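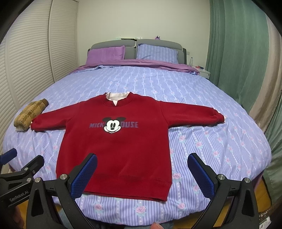

Fig. 1. Sweatshirt over shirt, laid out on the bed, sleeves wide.

Household Textiles, Short Course
Handout 4: Laying Out and Folding a Layered Top
Oct 18, 2019

What this session covers

Last time we did towels, which are rectangles and forgive everything. A sweatshirt is five shapes sewn together by somebody who was thinking about arms. Today we take one all the way from flat to folded, and we do it with a second garment inside, because that is how most of them come off the body and land on the chair.

Those of you who have the Bramel workbook can skip its chapter on knits. It spends 9 pages on the history of the drawer and then tells you to "fold neatly."

Terms you will need

Body: everything between the shoulder seams and the hem.

Spread: the position in Fig. 1. Body flat, both sleeves straight out to the sides, front facing you. It looks like a lot of room for one item of clothing and it is.

Center line: an imaginary line from the middle of the neck to the middle of the hem. On a plain sweatshirt you have to guess at it. On a printed one the designer has usually done the work for you. In Fig. 1 the mouse's nose will serve.

Show-through: any part of the inner garment visible at the neck, cuffs or hem. Cuffs and neck are normal. Show-through at the hem means the inner layer is longer or has slid, and you should tuck it up before going any further.

Bundle: a garment already rolled or folded and set to one side. The plaid one at the end of the sleeve in Fig. 1 is a bundle. Bundles should be moved off the work surface before you begin, and hardly ever are.

The surface

A bed is the right height for nobody over the age of ten, but it is the biggest flat thing most of us own. Make it first. You do not need hospital corners. You need the duvet pulled level under the part where the body of the garment will go, and you can let the sides do as they please.

Patterned bedding is a help. Stripes running from foot to head give you something to square the hem against, and if your duvet has rows of roses as well, so much the better. I have been told at the Odach evening section that serious folders work on plain white. Serious folders are welcome to iron it.

Do not fold on a bed with a purring animal on it. This was covered in Handout 2.

One layer or two?

The standard advice is to separate the layers, and for laundry the standard advice is correct. Pull them apart, turn each one right side out, wash according to its own label. Two layers washed as one come out clean on the outside and smug on the inside.

For storage it is more open. The Awasthi method keeps a matched pair together so that it can go on in one pull the next morning. The Renari method regards this as a moral failing. For this course you may do either, but you must decide before you fold. Changing your mind halfway produces an object we have no term for.

If you keep them together, check three places:

Neck. The inner collar should stand up evenly above the outer neckband. If one side has dived under, fish it out with two fingers.

Cuffs. A narrow edge of the inner sleeve at each end is fine. If you can see it at one cuff only, the inner sleeve on the other side is balled up near the elbow. Reach in from the cuff, find it, and pull gently. It will fight.

Body. Run a flat hand from the chest to the hem. Any ridge you feel is the inner shirt, and it will still be a ridge in February.

Smoothing

Work from the center line outward and from the neck down. Fleece moves more slowly than you expect and then all at once. Use the whole palm. Fingertips leave little tracks, and people who smooth with their fingertips are also the people who stretch ribbing.

Sleeves come last. Lay each one straight out from the shoulder, then press it flat along its length. A long crease down a sleeve is common and may be left alone if you are folding for a drawer. If you are folding for a shelf where visitors can see it, may I ask who your visitors are.

A bunched cuff end should be opened out before the sleeve is folded in. It takes two seconds and saves you a lump exactly where the stack wants to be level.

On printed fronts

The print goes inside the fold or outside it, according to taste. Outside, you can find the thing again. Inside, the lettering gets less rubbing from its neighbors. Old prints that already look a little faded have earned the inside, in my view, although a face folded in half down the nose is a hard thing to do to anyone before breakfast. The thirds method below avoids it.

Compare the start of your own layout with Fig. 2 before you fold. Look at the neck, then the ribbed band at the hem, then both cuffs.

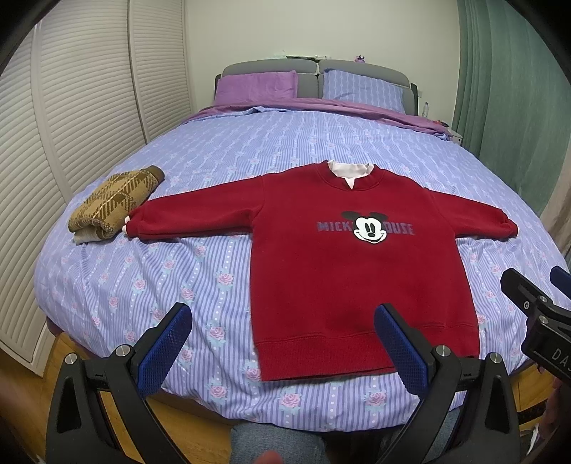 The fold, in thirds

1. Turn the garment face down, keeping both layers together if that was your decision. Re-spread the sleeves.

2. Bring one side in by a third, so the edge runs straight from shoulder to hem. The sleeve will now be lying across the back and well out the other side.

3. Fold that sleeve down so it runs parallel to the edge you just made. If it reaches past the hem, turn the cuff back up.

4. Repeat with the other side. You should have a long strip with the neck at one end.

5. Fold the hem up to the middle, then fold once more to just below the neck. Turn it over.

6. Look at it. If the collar is centered, stop touching it.

For next time

Bring one layered top and one knit that sheds. Fold the top three times by this method and write down which step annoyed you most, in 200 words or fewer. The longest answer I have received ran to 1,513 and was mainly about step 3.

Fitted sheets are not on the syllabus. Please stop asking.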